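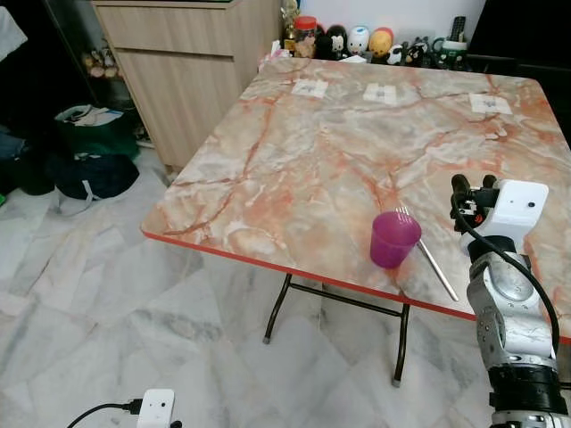 Speaker notes — "House rules for arms in houses"
Slot is 30 minutes, aim to stop talking at 25ish and take questions. Water on the left of the podium this time, please, past me.

**Opening**

Hi everyone, thanks for coming back in after coffee. Quick show of hands: who has a written procedure for their arm? Okay, and who has read it since February? (Wait for the laugh. If there's no laugh, keep moving.)

I work on the Lunum project at Skustitz, and most of what I've got for you today is our rule sheet. It started at 57 rules. It's now down to a single page you can read standing up, and I want to talk about how we cut it and which ones we fought over!

**Why the long sheet failed**

- People skimmed it. I skimmed it, and I wrote half of it.
- Lots of it was copied from factory practice: painted floor lines, fences, a light tower. Great stuff on a shop floor, but try it in a living room with a folding table.
- Two rules flatly contradicted each other about who resets the arm after a stop. Tell the Dantas story here if there's time, skip it if we're past the ten minute mark.

**The rules we kept**

1. One person owns the stop. They say "I've got the stop" out loud before power goes on, and they don't hold anything else. Phone included.
2. Walk the reach. Swing your own arm through everywhere the robot could go and see what you'd hit. Shelves count, so do chairs.
3. Markers stay down for the whole session. If one lifts or shifts, you end the session and check your setup again. You don't press it back with your thumb and hope (I have done this. Don't do this).
4. Cables get a look before every run. Move each joint slowly and watch the loop — is it pulling, is it about to snag?
5. Anything pointed is treated as a sharp tool, even when it came out of the kitchen drawer.

Slow down on number five, it's the one people argue with.

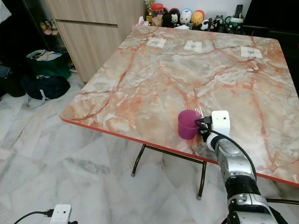

*Rule 5: magenta cup on the table, fork at the gripper with the tines up.*

So a fork. Everybody in this room has handled one today and lived. But once it's in a gripper, those tines go wherever the wrist goes, and your face may be right there because you leaned in to see the grasp better. We all lean in! Our rule is that faces and hands stay outside the reach while the arm has power, and if you want a closer look you stop it first. Dull fork, plastic fork, same rule.

Somebody will ask about speed. We cap anything with a pointed object at 30 percent of our normal speed setting, and the cap lives in the config, so it doesn't depend on anyone remembering. That number is ours, from our own setup. Please do your own risk assessment before you borrow it.

**Logging**

Keep this short, people glaze over. We used to ask for a full page per session and got blank pages. Now it's a Fangate form with a limit of 200 characters: what happened, what you changed. Near misses go in the same form as everything else, with no separate scary-looking report, and we've been getting a lot more of them written down.

**Questions I expect**

- "Do you follow a published standard?" We read them and we use them for the risk assessment. The one-pager is the bit people keep next to the table, it doesn't replace anything.
- "What about kids and pets?" Closed door, arm off at the power switch when the room is open. Don't get dragged into the cat discussion.
- "Can we have the sheet?" Yes, link's on the last slide. Leave that slide up while you unplug.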